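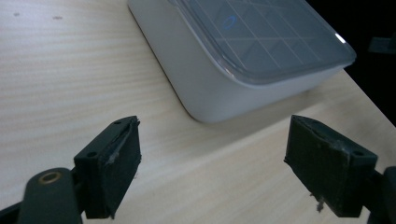

A listener wrote to me after the last talk that small offices keep too much paper, and that the only cure is to stop printing. I thank for this remark, and I want to start from it, because I agree only with half.

Slide 2. Our office in Bremero had 192 folders when we began. We read the labels aloud, all of them. It took one long afternoon. (Pause. Let people think of their own shelf.)

After October we kept 40. The rest was copies, old price lists from Kadlec, and manuals for machines we sold years ago.

Slide 3. The rule for keeping. A paper stays if somebody must sign it, or if the law asks for it. The rule is simple – the discussion was not. Speak slowly in this part.

Slide 4. The Titine project. Here we scanned first and sorted later. It was my mistake. We had 164 files with names like "scan new" and had to open each one.

Slide 5. What I would do today: sort, name, scan, and then wait 4 weeks before the shredder.

If there is time, tell the story of the Hasanitz contract – it was inside a calendar. Then questions. Leave the slide with the rule on the screen.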